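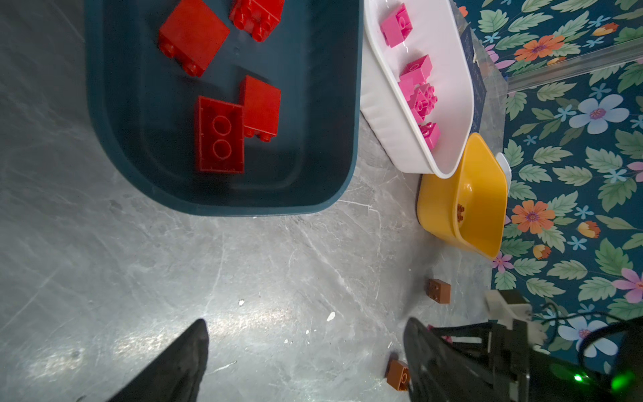 Section 3. Preparing the Cell for Block Sorting

This section covers the layout, camera check, gripper check and reset of the Kullum two-arm sorting cell. It applies to cells running the Prindwood task package. Arm mounting and first power-up are covered in Section 2. Joint calibration is covered in Section 5.

Revised 4 January 2024. Replaces the August issue, which gave the wrong order for steps 4 and 5 of the camera check.

3.1 Before you start

Both arms must be parked and torque must be off. Confirm this on the Zaltulano console. Do not go by the posture of the arms, as a parked arm and a stalled arm can look alike.

CAUTION: An arm that loses torque while raised will drop. Support the upper link with one hand before you release it.

CAUTION: Keep hands, sleeves and lanyards out of the enclosure whenever either arm is enabled. The stop button must be within reach of the person at the console.

3.2 Placing the containers

The task uses one container per color. Red blocks go in the teal bin, pink blocks in the white tray and brown blocks in the yellow tray.

1. Wipe the work surface with a dry, lint-free cloth. Do not use spray cleaner inside the enclosure.

2. Set the teal bin on the left side of the table, within reach of the left arm. Its long side should face the rear wall.

3. Set the white tray to the right of the bin. Leave enough space between the two for a closed gripper to pass.

4. Set the yellow tray to the right of the white tray, nearer the arm bases. Check that the right arm can reach the bottom of it without the wrist touching the rim.

5. Press down lightly on each container. If one rocks, clean its underside and set it down again.

6. Save the layout on the console under a new name. The package will not overwrite a layout that has been used in a run.

Note: The containers are not fixed to the table. A gripper that catches a rim can drag one out of place, and the saved layout will then be wrong. If a container moves during a run, stop the run and repeat steps 2 to 6.

3.3 Checking the wrist cameras

Each arm carries a small camera at the wrist. The fixed camera is checked separately (see 3.5).

1. Start the Wynne viewer and select the left wrist stream.

2. With torque off, move the left arm by hand until the gripper is above the open part of the table.

3. Confirm that both fingers enter the view from the bottom. If only one does, loosen the camera bracket, turn it until both can be seen, and tighten it again.

4. Lock the exposure at 700. Auto exposure must be off before the value will hold.

5. Look for glare on the table. A bright patch on bare surface is acceptable. A patch that hides the studs of a block is not, and the lamp should be moved until the studs can be made out.

6. Repeat steps 1 to 5 for the right wrist stream.
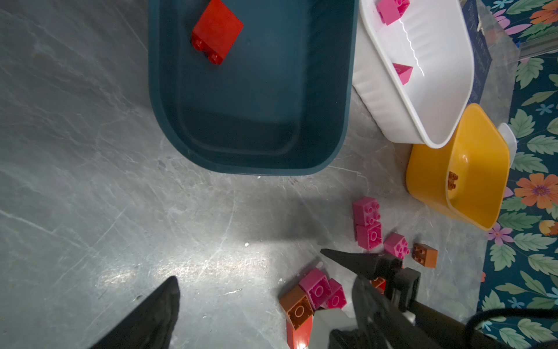

If the stream freezes when the wrist turns, the cable loop is too tight. Open the nearest cable clip, feed a little slack toward the wrist and close the clip. The loop should be free through the full turn of the joint but must not hang low enough to sweep the table.

Fault code 712 in the viewer means that the two wrist streams have been swapped. Exchange the names in the stream list. Do not swap the cables at the hub - the hub assigns ports at start-up and the fault will come back.

3.4 Checking the grippers

1. Enable one arm at a time, starting with the left.

2. Command the gripper fully open, then fully closed. Both fingers should move evenly and meet at the tips.

3. Place a block on the table with its studs up and close the gripper on it by console command. Raise the arm slightly and hold.

4. If the block slips, inspect the inner faces of the fingers. Clean off any dust and try again. Replace worn fingers as a pair.

5. Repeat with a block on its side, then with a block turned studs down. A grip across the open underside is the weakest of the three and is the one most likely to show a worn finger.

6. Disable the arm and repeat for the other side.

Fault code 861 is raised when a gripper motor draws too much current for too long. The usual cause is a finger pressed against the table. Disable the arm, lift the wrist by hand and clear the code. If it returns with the fingers clear of everything, stop using that gripper and go to Section 6.

3.5 Checking the fixed camera

Select the fixed stream in the viewer. All three containers, both grippers and the whole of the open table in front of the containers must be in view when the arms are parked. Adjust the mount if they are not, then tighten both mount screws. The view does not need to be level.
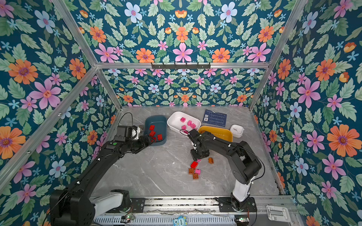

Wall panels should sit flat against the bars of the enclosure. Push any loose corner back before starting a run, and change a patterned panel only between runs. Record the panel set in the run sheet.

3.6 Resetting between runs

1. Wait for both arms to park, then disable them.

2. Take the blocks out of the containers by hand. Lift each one straight up so the container stays where it is.

3. Drop the blocks in a loose pile on the open table, in front of the containers. Mixed colors and mixed orientations are wanted. Do not line them up or turn them studs up.

4. Move any block that has rolled against the base rail. The grippers cannot reach it there, and the circuit boards on the rail must be kept clear.

5. Compare the containers with the saved layout. Correct any that have shifted.

6. Close the run on the console and open the next.

Note: Do not reset with the console in pause. Pause holds torque on both arms, and a resume command will move them without a further prompt.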